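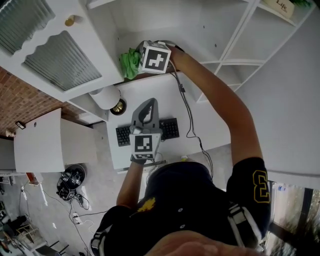 Home News Features Archive Subscribe

Can a machine tidy your desk yet?
August
By Sylvain Chevalier

Ask people which chore they would hand over first and most will say dishes or laundry. Few mention the desk. It is a good test all the same, and it is the one Jeferson Moura has been working on since spring at the small Udbridge office of Zasora.

The job sounds easy. Put the cloth back on the shelf. Straighten the keyboard. Move the lamp out of the way and leave the cables alone. A ten-year-old could do it without being told twice. Moura's answer, when I asked whether a machine could do it today, was "parts of it, on a good afternoon."

The parts that work are the ones where the object is stiff and stays where it was put. A box can be picked up, carried and set on a shelf, and the arm at Udbridge does this most of the time. Cloth is harder. It has no fixed shape, so the machine has to work out where to take hold of it each time, and a cloth that was flat in the morning may be a ball by noon. Cables are worse. They lie across the things you want to pick up and are fixed to things you don't want to move.

Then there is the question of where things go. A shelf above a desk means reaching up and over whatever is below, with little room for a mistake. People lean, stretch and shift their feet without thinking. An arm bolted to a base can't lean, and one that drives around on wheels has to get close enough first, past the chair and the bags on the floor.

Most of the effort at Zasora goes into showing the machine how a person does the job. Someone works through the chore with a hand-held gripper in place of bare fingers, and marker cubes with black-and-white patterns let the software follow where things are in space. The gripper takes some getting used to. It is slower than a hand, and new people tend to squeeze too hard. Moura's group has recorded 1,959 of these runs so far, all of them on desks and shelves. He would like more from real homes, where the furniture doesn't match and the light changes through the day.

Adalberto Queiroz, who runs the packing floor at Whitfield, takes a cooler view. His shop tried a fixed arm on two benches last year and kept it on one. It loads trays well, he told me, and it doesn't get tired. It also stops when a tray arrives crooked, and someone has to walk over and set it right. Over a shift of 8 hours that adds up. He still counts the arm as worth having. He has not cut anyone's hours because of it, and he doesn't expect to soon.

Homes are likely to take longer than shops. A shop can change its benches to suit the machine. Hardly anyone will do that with a living room, and a helper that needs the floor cleared before it starts has left you most of the chore. Cost is a problem too, though neither man wanted to put a price on it.

Moura plans to try the desk job next in a borrowed apartment, starting with the shelf and leaving the cables for later. I have asked to come along and will report back in a later issue.

Comments and corrections can be sent to the newsletter desk as usual.

Related items
Robot vacuums and the problem of stairs
Folding towels: what the Lalon trial showed
Josué Prado on keeping an old bench arm running
Letters: Everaldo Holanda on dishwashers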